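Thread on moving our marketplace feed from Destidow to Vaka. Notes for anyone running a small homewares catalogue across two channels.

1/ Starting point: 780 SKUs, one warehouse, stock levels pushed to the marketplace on a timer. Old interval was 24 hours. Oversells were routine, mostly on table linen and cutlery.

2/ Vaka polls every 23 minutes by default. You can shorten it, but the API caps you at 600 calls an hour and a full-catalogue sync uses most of that. Delta sync only, unless you've changed the category mapping. 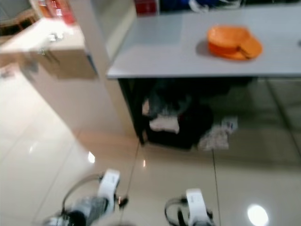
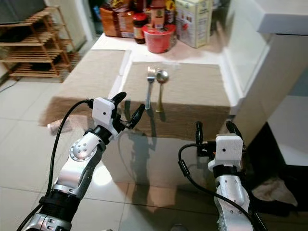

3/ Does a cancelled order put stock back automatically?

Only if the cancellation happens before the pick ticket is printed. After that, Vaka treats the unit as committed and you have to release it by hand under Adjustments. Sabina Kanagaratnam wrote a small script for this and we run it every Wednesday.

4/ Variants: colour and size have to be separate attributes. Destidow let you jam both in one field - Vaka rejects the row and doesn't log which one. Split them before export.

5/ Prices carry over tax-inclusive. If your old feed was tax-exclusive, check the toggle first. We didn't, and spent most of July issuing partial refunds.

6/ Shipping labels still go through Kwan. The connector drops the second address line when it's longer than the first. Živko Atanasov has a ticket open with them.

7/ Returns are next. Mapping file to follow once the reason codes are final.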